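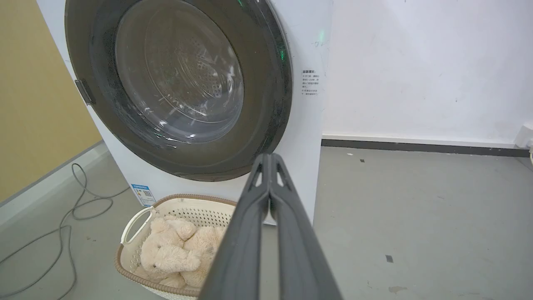

Bear in the basket, machine door shut

Washing a big shaggy teddy in a front loader – safe or not?

Asked 22nd December in Laundry & Cleaning

Need to get my daughters bear clean before we go to my mum's. Beige, very fluffy, no care tag left on him (cut off years ago, my fault). Never been washed since we got him, bit grubby round the muzzle. Machine is a front loader. Label on the front is all in Chinese so no help to me, came with the flat. Worried about the fur matting and the stuffing going lumpy. Hand wash? Pillowcase? Got some Olik liquid in, no softener. Any advice quick please.

3 answers

Granengate22
Did the same with ours in September, came out fine. Check the seams first, sew up any gaps. Zip him in a laundry bag or an old pillowcase tied at the top. Cold, gentle cycle, half the Olik you'd normaly use. Put a couple of towels in with him or he'll thump about. Low spin, mine was on 400 and no higher. Dry him on an airer, turn him every few hours, then brush the fur with a soft pet brush while its still a bit damp. Took ours two days to dry right through – don't give him back early, the middle stays wet for ages.

stirlow_13
just bung it in. mine goes in with the sheets

Song
Do the machine before the bear.

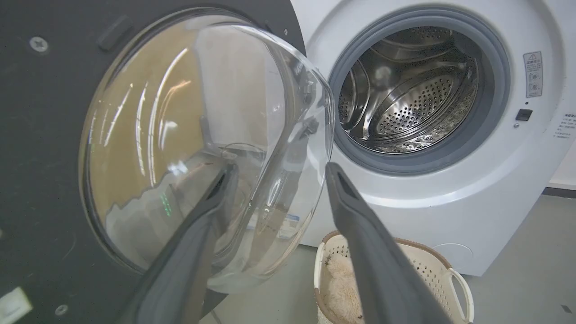 The rubber seal is where the muck hides, and pale fur will pick up every bit of it. Pull the fold back all the way round and wipe inside with a cloth and a drop of white vinegar. Then the door glass, both sides. That domed bowl sticks out towards the drum so the bear will be rubbing on it the whole wash. Run it hot with nothing in, leave the door open to air for a bit, then do the bear like Granengate22 said. Wouldn't use a pillowcase myself, mesh bag rinses better. If he's got a music box or anything hard in the tummy then ignore all this and sponge him by hand.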